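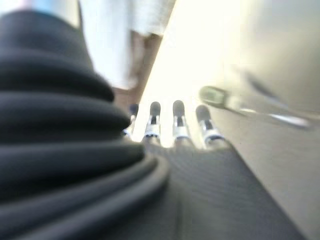
Workshop tips: living with an automated bench

We are a small repair and finishing shop in Drelivmont. In March we began to work with a robot hand beside us, and many of our old habits had to change. I write down what we learned so far. English is not my first language, so I keep the advice simple.

Before the first shift

Walk through the job by hand one time, slowly, and write each movement on paper. We thought we knew our own work well. When we had to explain to the Ruria technician how we open a cabinet, hold the door with one hip and wipe the handle, we found that each of us does it differently. Agree on one way before you teach anything to a machine.

Put tape on the floor where a person may stand while the arm is moving. Choose a color that you do not use for other things. Ours was yellow at first and we already had yellow for the wet floor, so everyone was confused.

Fingers and fingertips

Rubbery fingertips collect dust, wax and small hairs. Wipe them at the start of the shift with a cloth that is a little damp, then with a dry one. No solvent, unless the manual of your model permits it. We keep two cloths on a hook and wash them apart from the oily rags.

If there is a metal band or clip on a finger, look at it while you wipe. A thread from a towel can stay caught there for hours, and then it pulls across fresh varnish. We lost a good drawer front in this way.

Fabric on a palm should be brushed only in one direction. Use a soft clothes brush. A vacuum cleaner is too strong for knitted material.

The folds of a bellows hold sawdust. Switch off the power, wait until the arm is resting, and clean between the folds with a dry paintbrush. Look for small cracks at the same time, especially at the bottom of the grooves.

Handles, doors and shiny things

Bright metal under a strong lamp can make trouble for a camera, and also for tired eyes. Turn the lamp to the side or hang thin paper before it. We moved one lamp by the width of a hand and the missed grips became fewer.

Tighten every handle before the robot pulls on it. A person feels a loose screw and goes gently. The machine in our shop does not feel it so well.

Keep hanging clothes and aprons away from the reach of the arm. This is an easy rule to forget at the end of the day.

Your own hands

Here is the part which surprised me. I expected to be less tired, and my wrists are really better. The Trummer software counts the cycles, and on a good day we reach 232. Formerly I did most of such movements myself. But watching is also tiring, in a different place, mostly the neck and the eyes. Change the person who watches after around 100 cycles. Stand up, drink water, do some work with your hands.

Do not give all the simple work to the machine. Our apprentice learned nothing about handles for a month, only about buttons. Now the apprentice does the first pieces of each order by hand and the robot continues.

Talk about the hours early. In our shop the owner promised in writing that nobody loses hours in the first year, and after this the questions at lunch became more friendly. I would ask for such a paper before the boxes arrive.

Small things that help

Write the faults in a notebook, with the time of day. Ours come mostly after 4 p.m., when the sun enters by the side window.

Keep spare fingertips in a closed jar, away from heat. Movorari sends them in a thin bag, and it tears quickly.

Learn where the stop button is with your eyes closed. Practice it with the new people too.

We use cookies to remember your settings and to count visits. By continuing to read you agree to this. Accept | Manage choices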